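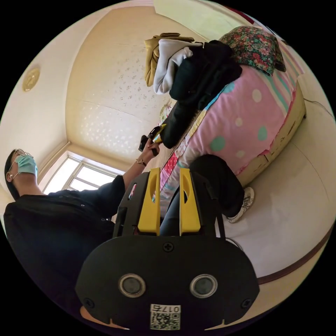 A student in last year's group wrote on the feedback sheet that she could follow every step of the crystallography week and still had no idea why anyone would bother growing a crystal in the first place. I have thought about that a good deal, and so this year we are starting with the bother.

Week 5: Why crystals, and why powders too

Suppose you have a white solid in a jar and you want to know how its atoms are arranged. One molecule on its own scatters X-rays so weakly that you would never pick the signal out. A crystal is a great many copies of that molecule, all lined up the same way, and in certain directions the scattered waves fall into step with one another and add up. Those directions are the spots you see on the detector. (If you remember ripples in a bathtub from the first lecture, you are most of the way there already!)

Bragg's law puts this into one line:

n λ = 2 d sin θ

Here d is the spacing between layers of atoms, λ is the wavelength, and θ is the angle between the beam and the layers. Please copy it out by hand once. Then notice that a small spacing gives a large angle, which feels backward to almost everyone the first time and to me for a good while after that.

Powders are the same idea with the order shaken up. Each tiny grain is a crystal, but the grains point every which way, so the spots smear into rings. You lose some information and gain a great deal of convenience – no coaxing a single good crystal out of a beaker for weeks on end.

For the practical we will use the Numden powder set, the one from the Skála field course. It has 1,413 readings, taken in steps up to a 2θ of 90 degrees. Open it in Nudix, find the 8 strongest peaks, and work out d for each. Remember to halve the angle before you take the sine. I forget this roughly once a term, in front of people.

Reading: chapter 5 of the Flestach notes, skipping the part on space groups, which we will come back to in February when everyone has had a rest.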